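Jan 4, 2019

Bench notes, tube sorting, day two

OK, so the holiday backlog is finally moving. I got in at eight, put the heater on, and started with the Letdale extracts because those are the ones Ilse keeps asking me for (hi Ilse, yes, they're coming!). The plan for the morning was simple enough: get everything out of the bags, match tubes to the sheet, rack them by batch, and write down anything weird before I forget it.

First weird thing: the caps. We had a color code in October, and I could swear green meant orange peel and cream meant walnut hull, but the sheet from the Puno batch has it the other way around, and then somebody (me, probably) wrote "see old list" in the margin. There is no old list. I've looked in both drawers and in the binder with the broken ring. So for now I'm going by what's in the tube and by the number on the sheet, and ignoring cap color completely until I've talked to Ilse Kröger on Monday.

Second thing, spin settings. The walnut hull stuff went at 3,000 rpm for ten minutes last time and still had fines in it, so I want to try fifteen and see if it's any better. Balance the rotor with water blanks, and please use the same kind of tube for the blank. I know the old ones look close enough. They aren't, and the thing walks across the bench like a washing machine. 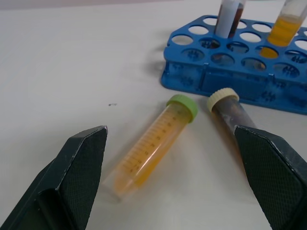 Anyway, I went back to the Czarnecka batch after coffee and that one was a pleasure. Sheet complete, handwriting I can read, every number where it should be. I'd forgotten how quick this goes when the paperwork is right! Sample 616 is the only one I've set aside, and only for the reason that it's on the sheet twice with two different alcohol strengths, 80 percent on one line and 90 on the other. I'm fairly sure it's 80, but I don't want to guess on that one, it's going on the wool swatches and the last set came out blotchy when the strength was off.

Labels: the new ones are nicer to write on but the corners lift if you put them on a cold tube. Let the tube come up to room temperature first, wipe it down, then label. Also pencil or the alcohol-proof pen only. The blue marker by the sink is for the whiteboard and comes off if you so much as breathe ethanol on it.

Still to do this afternoon:
- spin the walnut hull, fifteen minutes
- pull swatches for the Murnetine test (wool and the heavier cotton)
- retype the Puno sheet, leaving the cap column blank
- order more small funnels

Later, 3:40. Walnut hull is done and I do think fifteen minutes is better, there's a firm plug at the bottom and I could pour off the top without chasing it. Writing that in as the new setting unless somebody objects. Swatches are cut and soaking in the steel bowl on the left side of the sink, leave them in till I'm back. Funnels not ordered, the catalog login has expired again.

2 comments
0 shares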